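Dormont tightens labelling rules for refilled cleaning products

Oct 10, 2019

Dormont district council has approved new labelling rules for cleaning products sold by refill, covering shops, market stalls and contract cleaners. The rules take effect in November and apply to any container of under 4 litres.

Each refilled bottle must carry the product name, the dilution ratio and the date of filling. Handwritten labels are allowed if the ink is waterproof. Almost 37 per cent of the bottles checked in a survey of 1162 carried no dilution ratio, the council said.

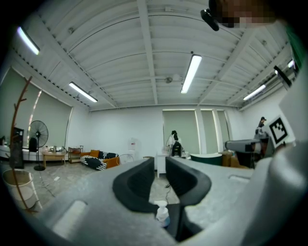
Do the rules cover bottles refilled at home?

Household refills are outside the rules, unless the product is then sold or used in paid work.

Khanyisile Hlongwane, who manages the Masilela refill shop on Ullora Road, said the filling date would be the main change for her staff. "We already print the ratio – the date means a second label for each bottle," she said.

Traders have eight weeks from the start date to replace old labels. A first breach will bring a written notice. The council has not yet set the fee for a repeat inspection.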